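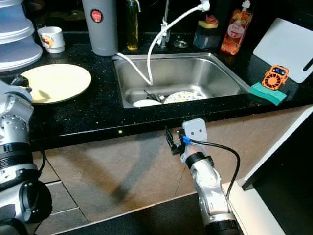 **How does a TV show get its clapping?**

A lot of it comes from a real studio audience. I sat in one once, for a game show called *Spanos*, and wow, my hands were sore!

Before taping, a warm-up person tells jokes and gets everybody practicing. We had 7 practice claps (I counted), and the last one was super loud.

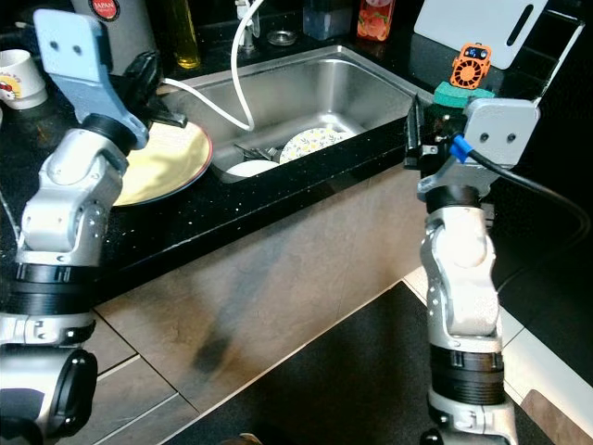 *A plate by the kitchen sink.*

Some shows have no audience at all, so the sound team adds clapping later from a recording. My favorite, *Tamia*, does it that way. Around 1,000 people can sound like they're in one tiny room!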